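Hanging goblets for Funia

Since August I am working on the same task, and when I tell it to people outside the laboratory they always expect something bigger. Two robot arms, one wire rack for stemware, four plastic goblets. The goblets must go on the rack and come off the rack. I sit and drive the arms by hand, and everything the arms do is recorded, so that later a model can learn from it. We call the model Funia. The room is in Grivumcombe, on the ground floor, and I take the bus there from Brandlow every morning.

I promised last time to write something about how the collecting goes in practice, so this is that post.

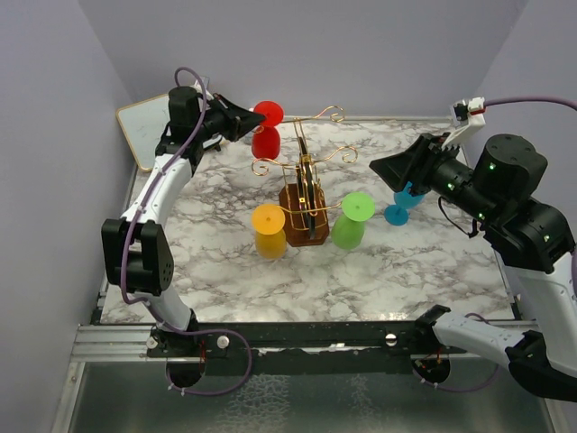 Posted by the author of this blog, robot operator and data collector at Tierney
Thu 11 February

First, the rack. It is golden wire with many curls and it stands on a reddish-brown base. In a kitchen shop I would not look at it twice. For our purpose it is a very good object, because a goblet hangs upside down in it by the foot, and to get it there you must bring the thin stem sideways into the wire and then let the foot settle. If the stem comes in a little too low, the foot catches on the wire and the whole rack wants to move with it. If it comes in too high, you let go and the goblet drops. A person corrects this with the fingertips without thinking. With the arms I have no feeling in my fingertips, so I must look, and looking takes time.

We have a target of 220 good episodes for this rack. At the moment I have 93. An episode is one complete try, from the arms at rest to the arms at rest again. I throw away more than I expected when I started, and it took me some weeks to decide what I should throw away.

In the beginning I kept only the beautiful ones. The arm goes out, takes the goblet, hangs it, comes back. When we trained on those, Funia was also beautiful, until the first small mistake. Then it had no idea what to do, as it had never seen a goblet hanging crooked. It would close the gripper on air and carry the air very carefully to the rack. So now I keep the episodes where I make an error and repair it. I throw away only those where I stop in the middle to think, where a goblet rolls to a place that I can't reach, or where I have simply forgotten to start the recording of one camera. The last kind makes me angry with myself every time.

The grip was the second thing I had to learn again. At first I took every goblet by the bowl, like you take a glass at a party. The bowl is round and smooth and it turns in the gripper, and when you arrive at the rack the foot is pointing somewhere else. I tried the stem after that, but the stem is exactly the part which must go into the wire, so the fingers are in the way. Now I often take the edge of the foot. It is flat, it doesn't turn so easily, and the wrist camera can see it well.

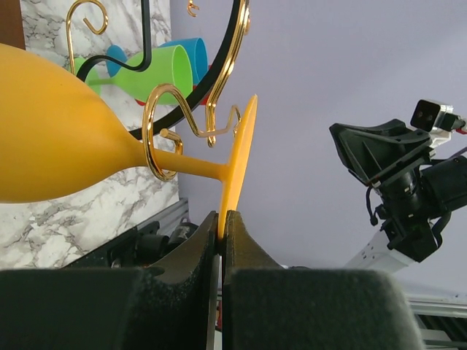
Of course there is a price. Holding the edge of the foot means that the weight of the bowl is far from the fingers, and a fast movement makes it swing. So I go slowly for the last part, and I have accepted that my episodes are longer than those of my colleagues. Around 30 seconds for one goblet is normal for me. I asked if this is a problem and the answer was that a slow example which is steady is better than a fast one which shakes. I was relieved to hear it, I must say.

Another question I get is whether everything must be in the same place each time. No, the opposite. If the rack always stands in the same spot, the model learns the spot and doesn't learn the rack. I keep a paper list with starting arrangements and I go through it: rack turned a little, rack turned a lot, goblets near, goblets far, one goblet already hanging. The rack lying on its side is also on the list. I was against this one in the beginning, I found it a bit artificial, but it makes you approach the wire from directions which otherwise you would never use. The hooks point in strange ways and some goblets lie down and some stand.

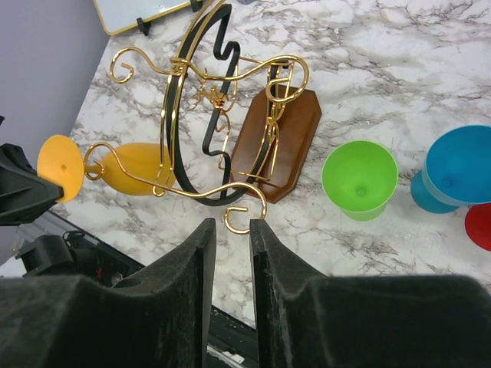 I try to do no more than 6 episodes without a break. After that my hands do the movement by habit and I stop looking at the screen properly, and it shows in the recordings afterwards. The arm makes always the same curve. When I notice this I go and drink tea, and when I come back I start with the other arm, which for me is the left one. I am right-handed and my left episodes were quite ugly in the autumn. They are better now. We want both sides in the data, so I am not allowed to be lazy here.

One more small thing for those who do similar work. Write your notes directly after the episode and not at the end of the day. I used to write "goblet slipped, good recovery" at five o'clock and then I had no idea which goblet or which recovery. Now I write the colour, the arm and one short sentence. It costs me very little, and when we choose what goes into the training I can find the right recordings without watching everything again.

What I still can't do well is the highest holder on the rack. The wrist must bend so much that the gripper hides the wire from its own camera, and then I have to trust the other view, where the depth is hard to judge. I have tried to come from behind and I have tried to turn the rack first with the second arm. The second way is perhaps better, but it needs both hands at once and I am still slow with it. If somebody reading this has hung things on a high hook with two arms, please write to me in the comments. I will try some more next week and tell you how it went.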